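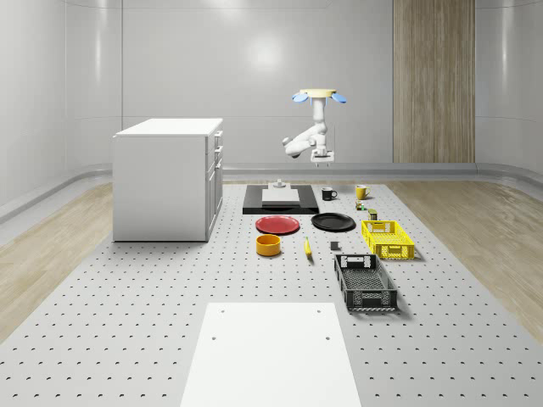
Figure 1. The simulated bench for the gripper comparison, arm parked over the mat.

Week 7 notes: comparing grippers before you touch the real ones

OK, this week is the one I look forward to, so forgive the length. Last week we finished with controllers and I promised we'd get to the end of the arm, the part that does the grabbing. You'll be working in the simulator for the whole session. The lab arm is booked by the other section until after the break, and to be fair I'd want you in simulation first anyway (I've seen what a badly tuned close command does to a fingertip, and those fingertips come out of my budget).

What you need open

The bench file from the course folder, the one called Stetivus. Load it, let it settle for a couple of seconds, then save your own copy before you change anything at all. If you save over the shared copy, Tiago Patrício has to restore it, and he's also the person grading your logs.

The arm hangs from above, which some of you haven't worked with yet. If you did the October bootcamp you learned on an arm bolted to a table, and your instincts about the elbow will be a bit off. Spend ten minutes just jogging it. Go down, go sideways, rotate the wrist, come back. Watch what the elbow does when you reach toward the near side of the platform compared with the back. People skip this, and then they plan a lovely grasp on the banana and the arm folds itself into a shape it can't get out of.

The three grippers

You're comparing three models. I'll use our own short names for them.

Haltell: two parallel fingers, flat pads, the boring one. I love the boring one. It opens wide, it closes straight, and when it fails you can nearly always say why.

Yeo: two fingers again, but the tips are soft and curve around whatever they meet. Very forgiving on round things. On thin things it gets vague, and you'll see the pads buckle if you push down too hard.

Fukent: a single suction cup on a short spring. Wonderful on anything flat and smooth, hopeless on a lattice. You knew that already, but I want you to run it and log it, and I want to see what the vacuum reading does as it tries.

You swap grippers in the tool menu. The tool offset does not update by itself!! Please, please check it. Every year somebody sends me a long and quite upset email about a broken planner, and it's the offset.

The objects, and how to think about them

I've kept the set fairly ordinary. Two plates, a red and a black, both lying flat. Two mugs. A banana. A round bowl, a small can, a small dark cube, the white block on the mat, and two plastic baskets with lattice sides. The tiny green and brown bits near the yellow mug are out of bounds for this exercise, so don't pick them up and don't knock them about if you can help it.

Start with the cube. It's small and square, and all three grippers ought to manage it, so it makes a nice baseline. If your success rate on the cube is bad, stop and fix something before you go on. Don't plow ahead collecting numbers on the mugs with an offset that's wrong.

Then do the plates. A flat plate on a flat surface is a nasty problem for two fingers. There's hardly any rim to get under, and coming straight down puts both pads on the plate and nothing else. Some of you will want to tilt the wrist and come in at the edge with one finger low. Good, try it, and write down the angle. Some of you will push the plate up against another object and use that as a stop, and that's allowed too, as long as you say so in the log. With Fukent it's mostly a question of where you put the cup. Go for the middle first and then try it well off center and watch the plate sag on the spring.

The mugs are my favorite. Both handles point to the right in the starting layout, so your first approach will look easy. Then rotate one of them a quarter turn and run exactly the same approach. Na-rae Ra did this for her project last year and found her supposedly general grasp was a grasp for one mug at one angle. She was annoyed for a day and then wrote a very good report about it. Pick by the handle, pick by the rim, pick around the body, and keep the three separate in your table. If you lump them together as "mug" I can't tell anything from it.

The baskets are there to be places you put things, and also things you move. I'd leave moving them to the end. The end openings make decent handles for Haltell if you line up with them, but both baskets sit at an angle, so you'll need some wrist rotation. Moving a basket with something already inside it is optional and worth a bit of bonus credit.

How many trials

I used to let everyone decide this for themselves and the results were a mess. So: 26 trials per gripper on your chosen object, with small random shifts in the starting position turned on. Leave the seed alone for the first full run so we can compare across the class, then change it for the second. Dae-han Jin has a script that does the resetting for you, it's in the folder, and it works fine as long as you don't rename the objects.

If you have patience and a decent machine you can run the overnight batch, which does 3,000 attempts with the default planner and no human fiddling. It's nice to put next to your own hand-tuned numbers. Mine came out worse than the batch on the bowl, and I had spent a whole afternoon on that bowl.

What to log

For each trial: the gripper, the object, the approach (top, side, angled), the closing force or vacuum level, whether it lifted, whether it still had the thing after five seconds, and one line in your own words about what happened. That last one matters more than you'd think. "Failed" is no use to me. "Left pad hit the rim first and the mug spun" is lovely – I can picture it, and so can you when you come to write it up in two weeks.

A lift means clear of the surface. If it drags, it's not a lift. Hsiu-ying Yu and I argued over this for most of a lunch and she won, so I've changed it from last year's handout. If you're working from an older copy, throw it away.

A word about trusting any of this

Contact in simulation is a rough thing. Friction is a number somebody typed in. Soft fingertips especially are an approximation, and Yeo will look better here than it does in the lab, at least in my experience. Haltell carries over pretty well. Fukent is somewhere in between: the seal model is decent on flat surfaces and quite silly on curved ones, so if your suction numbers on the banana look amazing, be suspicious.

What does carry over is the geometry. Reach, clearance, whether the wrist bumps into the basket when you go for the can, whether you can get a finger under that plate at all. Make that the main part of your discussion, and treat the success percentages as a way of ranking things.

Try the friction slider too, if you have time left over. Halve it and rerun the cube. Then the black mug. I'd like a sentence or two on which gripper minded the most.

For next time

Send your log and a one-page summary to Yu-na Hwang by Jun 15, 2026. One page, please, with your table on it. Read chapter 7 on grasp planning, and you can skip the proofs in the second half unless you enjoy that kind of thing (a few of you do, I know who you are). Bring one failed trial you can't explain. We'll replay them on the big screen and everyone gets to guess.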